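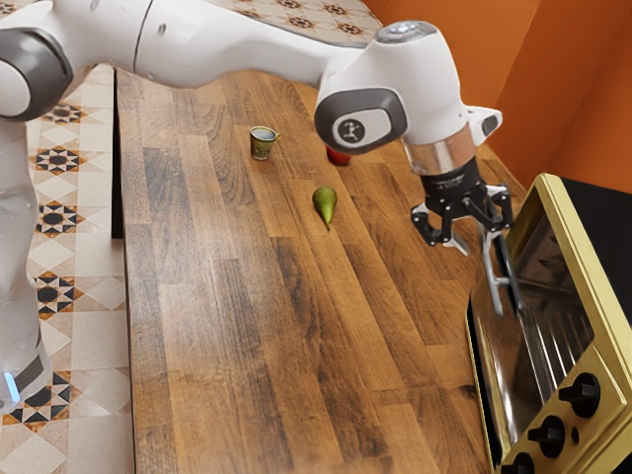 The simulated arm at the handle of the toaster oven in our kitchen task.

Teaching a simulated arm to open an oven door from a handful of demonstrations

Posted Saturday, March 31, 2018

Quite a few of you wrote in after the last tutorial to ask how we got the door-opening policy to behave, and I promised I'd sit down and write the whole thing out, so pour yourself a coffee and let's go through it. I'm going to assume you already have the Nirik simulator installed and that you can load a scene and move an arm around in it. If you can't yet, do the setup tutorial first and then come on back. I'll wait!

The basic idea is a pretty old one. We record a person driving the simulated arm, we train a network to copy what the person did, and then we let the network drive. The trouble (and if you've tried plain copying, you know this trouble well) is that small mistakes pile up. The fingers drift a little to one side of the handle, the network has never seen that view before, and off it goes into the wall. What we do about it is add what I call nudged restarts, and most of this page is about those.

Step 1. Load the scene

Open the kitchen scene and check the door joint before anything else. The hinge should swing freely with a light spring pulling it shut. Our first version had the friction set far too high, and I spent a good part of August blaming the network for a door that no arm on earth could have opened. Push on it with the mouse force tool and watch the angle change. If it doesn't, fix that now.

Step 2. Record your demonstrations

Record 10 clean ones. I know that sounds stingy, but they're only the seed. We use Tuster for the recording, which saves the joint angles, the finger opening and the camera view at every tick. Start each one with the arm in a slightly different place, bring the open fingers in slowly, and try to approach the handle from the same general direction every time. If you come at it from above in one run and from the side in the next, the network will happily average the two and go straight into the glass.

Please don't throw away a run just for being slow. Slow is fine. Throw it away if you bumped the door on the way in.

Step 3. Make the nudged restarts

Now for the good part. Take each recording, pick a random moment before contact, and load the simulator at exactly that state. Shift the gripper by up to 2 centimeters in any direction, and have the built-in planner bring it back to the recorded path. Save that little recovery as a new piece of training data. The script runs overnight on one ordinary desktop, and ours left us with 2339 recoveries. It then drops any in which a finger touched the counter or the oven body, and we were left with 1979 to train on.

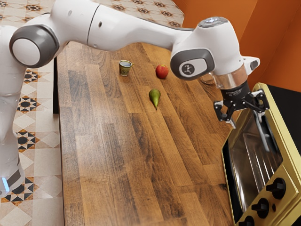
Keep the other things on the counter while you do this. The cup, the apple and the pear have no part in the task, and it's tempting to clear them out to make the rendering faster, but we found that a policy trained on a bare counter got confused the minute anything was put back on it. Leave them in, and let the script move them a bit between restarts – just make sure they stay clear of the path to the door.

Step 4. Train

Mix the original demonstrations and the recoveries in equal parts within each batch. This matters more than the size of the network, in my experience. If you just pour everything into one pile, the recoveries swamp the demonstrations and you get an arm that is wonderful at hovering near the handle and never quite commits to pulling it.

Step 5. Test it fairly

Use starting positions that appear nowhere in the training set, and write the list down before you train so you won't be tempted to go easy on yourself later. Count a run as a success only if the door passes the angle you picked beforehand. Watch the failures all the way through, too. Ours were mostly a finger sliding off the end of the handle halfway through the pull, and a slightly narrower finger opening on approach helped a good deal.

If your arm shakes as it gets close, look at the control rate in the settings file – it has to match the rate you recorded at. The Hetoris scenes ship with a different default, so anybody coming over from those should check that first.

Next time I'll go over closing the door again, where the same recipe needs a couple of changes to the restart script.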